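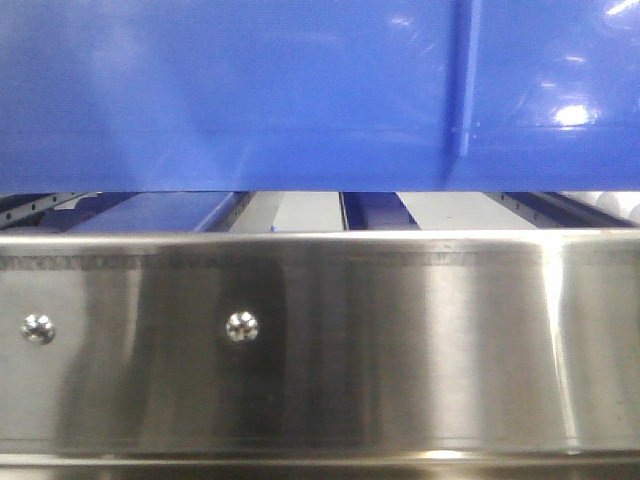 What is a recast in serial television?

A recast is the transfer of an existing role to a new performer while the character's name, history and relationships remain in place. It differs from a replacement character, in which the departing role is written out and a new one takes over its function in the story.

TELEVISION SERIAL DRAMA: PRODUCTION AND AUDIENCE
Unit 6 Handout: Recasting an Established Role
Course convener: Ruth Nuttall
Seminar leader: Chibuzor Lawal

1. Scope of this unit

Daily and weekly serials run for years, and few of them keep their original cast. Performers leave for film work, for other serials, for family reasons or after a disagreement over terms. The production must then decide what becomes of the character. Unit 5 dealt with exits. This unit deals with the cases in which the character stays.

Students should read the two case files in the course pack before the seminar. Both serials, Tesdale and Bainbridge, are referred to throughout, and the seminar will assume familiarity with the main families in each.

2. Terms used in the course

Direct recast. The new performer appears in the next scene or episode in which the character is due, with no interval and no story explanation. An announcement may be read over the opening titles ("The part of ... is now played by ...").

Recast with absence. The character is sent away for a period and returns with a new face. Common devices are a posting overseas, boarding school, a prison term or a long stay with relatives.

Motivated recast. The story itself accounts for the change of appearance, most often through an accident followed by surgery. The device was once frequent in daily melodrama and is still found there.

Aging recast. A child role is passed to an older performer, generally alongside a time leap. The term should be used only where the character's age has also moved forward. A child part handed to another child of the same age is a direct recast.

Temporary recast. A stand-in covers illness or leave, after which the original performer resumes the role.

In written work, please use these terms as defined. The trade press uses "replacement" for nearly all of them, and a quotation from such a source should be followed by the correct term in brackets.

3. Reasons for keeping the character

The decision is usually taken by the producer together with the head of the story team, and in many companies the broadcaster must also approve it. Four considerations recur in the production papers we have read.

The first is structural. Some characters hold two or more families together. In Tesdale, the role of Hester Vane is mother, employer and rival to characters in three separate households. Removing her would have required the rewriting of every plot then in progress.

The second is the state of the current storyline. A daily serial may have scripts locked several weeks ahead of transmission. Where a performer leaves at short notice, a recast allows those scripts to be shot with small changes, whereas an exit does not.

The third is contractual. Agreements with sponsors, overseas buyers or publishers of tie-in books may name a character, and the production is then obliged to keep that character on screen for the life of the agreement.

The fourth is the view taken of the audience. Producers differ sharply on this. Keith Cropper, story producer on Bainbridge during its middle years, held that viewers attach to a situation and will accept a new face within a few weeks if the situation is strong. His successor, Kirsty Hartley, held the opposite and ended the practice altogether for adult roles. The ratings papers in the case file may be cited in support of either position, and students are asked to treat both with care.

4. Case A: Tesdale

Tesdale was made by Omoreo as a half-hour serial, shown each evening at 7:30 p.m. Hester Vane was recast directly, without absence, at episode 3527. The first performer had given notice in January, and the production had 25 scripts in hand in which the character spoke.

The casting brief survives and is reproduced in the course pack. It should be noted that the brief makes no request for a physical likeness. It asks for "a voice that can carry a threat quietly" and for experience of multi-camera studio work. Around 1000 letters were received in the month following the change. The company's own summary groups them by whether the writer objected to the new performer, objected to the absence of any explanation, or approved.

Points to examine:

The first scene. The new Hester is introduced with her back to the room, speaking on the telephone, and is addressed by name twice before she turns. The established set, the familiar costume and the other characters' ordinary manner all serve to identify her. Compare the earlier draft of the scene, in which she enters by the front door during a party.

The supporting cast. Scripts for the following week place her almost wholly with her screen sons. Scenes with minor characters were given to others. The story team appears to have reasoned that the closest relationships would confirm the identity most quickly.

The flashback problem. The serial had relied heavily on clips from earlier years. After the recast these were dropped for a long period, and past events were recounted in dialogue. One sequence was later re-staged with the new performer — a decision that drew more complaint than the recast itself.
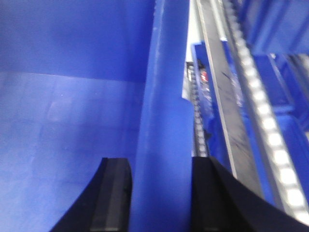
Figure 2. Two black gripper fingers, with blue between them.

5. Case B: Bainbridge

Bainbridge was a weekly hour-long serial set in a family shipping firm. The role of the younger son, Adrian, was recast with absence. The character left for a post at the firm's Punine office and was not seen for 10 episodes. During that time he was kept in the story by letters, by telephone calls heard from one side only, and by quarrels over his share of the company.

The absence served two purposes. It gave the production time to hold proper screen tests with the actress playing his wife, and it allowed the writers to alter his temperament. The returning Adrian is colder and more guarded, and other characters remark on it. The change of performer is thus read by the audience as a change in the man.

Triin Ozoliņš, who edited the scripts for that season, set out the method in a memorandum included in the course pack. Her instruction to the writers was that no line should refer to Adrian's looks for the rest of the season, and that any remark about him having changed must concern his conduct. Students should check the transcripts against this instruction. It was broken on at least one occasion, in a scene with the grandmother, and the effect is worth discussing.

The weakness of the method is also plain from the file. An absence raises expectation. The return was promoted as an event, and the new performer was therefore judged on a single episode, where the Tesdale recast had been allowed to settle through daily appearances.

6. Press and publicity

Casting news reaches the public by several routes: the broadcaster's release, interviews arranged by the publicity office, and unsigned items in entertainment columns citing a "source close to the show." These have different standing as evidence. A release can be dated and attributed. An unsigned item usually cannot, and it may have been placed by the production, by the performer's agent, or by neither.

When a column reports that a performer was "dropped" and the release states that the performer "has decided to move on," students should record both wordings and draw no conclusion without further support. Contract papers are rarely open to inspection. Claims about motive in coursework must be referenced, and marks will be deducted where they are not.

7. Seminar preparation

Come ready to discuss the following. Short notes are sufficient; they will not be collected.

Would an absence have been workable for Hester Vane, given the scripts in hand?

How does the rate of transmission, daily or weekly, affect the time an audience needs to accept a new performer?

Choose a recast from a serial you have followed yourself. Classify it under Section 2 and describe the first scene in which the new performer appears. Note who speaks the character's name, and when.

Is the title announcement used in a direct recast part of the episode or part of its publicity?

8. Written exercise

Draft a casting brief, one page in length, for the recast of a continuing adult role. Attach a story note of similar length setting out the first three scenes for the new performer. The role may be taken from Tesdale or Bainbridge or from a serial agreed in advance with Chibuzor Lawal. Briefs that ask only for a likeness to the previous performer will be returned for revision.

Work is to be left at the department office before 4 p.m. on the day of the Unit 7 lecture. Extensions are granted by Ruth Nuttall only, on written request.

Unit 7 will cover time leaps and their effect on the shape of the family serial. The reading is the second half of the Bainbridge file, from the death of the father onward.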